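Open House at the Priminach Building

The management office opened four apartments at Priminach for a walk-through in October, and I went with Tahira Naqvi, who is thinking of moving closer to her job. Doors opened at 3 and we were there for a little over an hour. Parking is behind the building, off the alley, and the sign for it is easy to miss.

We checked in at a table in the lobby with Birdie Tillman from the leasing office. She handed out floor plans and told us to take the stairs if we could, as one of the two elevators was being used for a move. Visitors went up in groups of 5. Ours was led by Usman Baloch, who has worked on the renovation from the start and knew where every pipe in the place ran.

The first two units were on the second floor and still empty. New windows, new floors, fresh paint. The bedrooms are small. Tahira measured the larger one and figured her bed and one dresser would fit, with the closet door opening most of the way. Water pressure in the shower was good. The radiators are original and were not on, so we could not judge the heat. Usman said each unit gets its own valve now, which was not the case before.

The third unit was the one I had come for. Aqeel Sethi has lived in it since spring and agreed to let people through, and I wanted to see how one of these places looked with someone's things in it. The living room had a couch, a desk and a drying rack by the window. There is no washer in the unit. The laundry room is in the basement, and Aqeel told us he uses the machines there but dries most of his clothes upstairs to save on the dryer.

We spent the most time in the kitchen. It is narrow and takes two people at most, so we went in by turns. The counter is brown marble, and it is busier than I expected from the floor plan brochure, with strong white veins running across it.

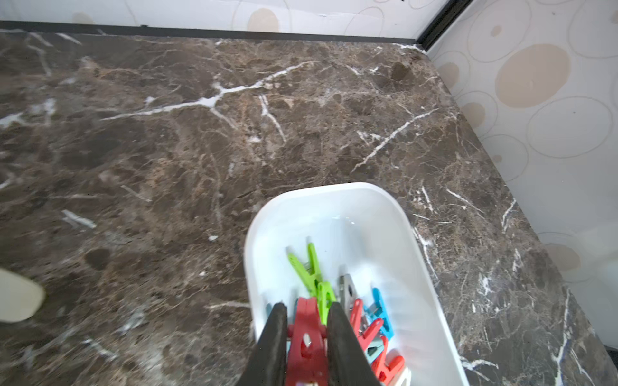

Brown marble counter in the third unit, with a container of clothespins.

The walls behind and beside the counter are tiled in white with a pattern of circles and ovals, a few filled in beige and others only outlined. Tahira liked the tile and thought the stone was too dark for it. I would have said the opposite, but I was not the one looking to rent. A thin black trim strip runs along the back of the counter where it meets the wall.

Someone in our group asked about upkeep. Aqeel said he wipes the counter down with a damp cloth and keeps lemon juice and vinegar off it. Usman added that the stone will be sealed again when a tenant moves out. Not every apartment gets the marble. The ones facing the alley have a plain laminate from Okon, and the rent is $86 a month lower. We saw that version in the fourth unit and it looked fine to me. The cabinets are the same in both, and the drawers close softly.

The basement was last. The laundry room has good lighting and a long folding table. Daniyal Rizvi, who looks after the machines, said they take cards only and that a wash runs longer than the panel says. Storage lockers are down the same hall. They are assigned by unit number and there is no extra charge.

Back in the lobby there was coffee and a sign-up sheet for second visits. Tahira put her name down for one of the alley units. Applications go through the leasing office, and Birdie said to allow 15 days for an answer. Bring a pay stub and a photo ID. The office closes for lunch at noon.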